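Sovach teardown set – README

Read this before you touch the cell or the data. Short version, will tidy up in September.

What it is: 2,476 episodes of one arm working on a desktop PC tower laid on its side. Drive, CPU, memory. Recorded at the Cletdale bench. Questions to Hiba Darwish.

Rules for the cell
– Case unplugged, power cord off the table. Check it twice.
– Nobody reaches into the tower while the arm is enabled. Not even for a loose screw.
– Speed cap stays at 70 percent, no exceptions without Hiba's OK.
– Stop button tested every 1,000 episodes and after any change to teh gripper.

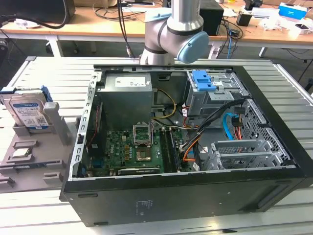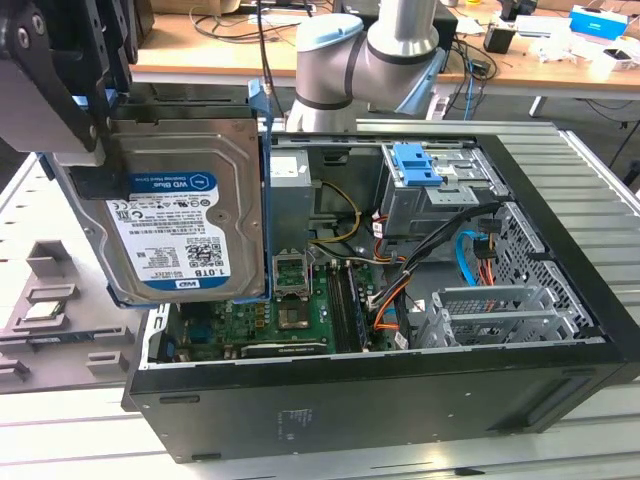
Labeling. One label per step, start and end, written the same way every time. Use the Jitetti word list, don't make up your own part names. Anything with a printed label on it is a privacy question – serial numbers, asset tags, old owner stickers. The drive label faces out when the gripper has it by the caddy, so mask that before a clip leaves the building, and mask the sticker on the side of the case too. Open socket with the bracket up gets the tag socket_open, and contact pins are a no-touch zone for the fingers in every script.

Failed tries stay in. Mark them fail, don't delete. A dropped part ends the episode right there.

Known problems
– 5 episodes have no end label
– Najafi export drops the last step somtimes, re-run it
– masks are done by hand, so check them before you share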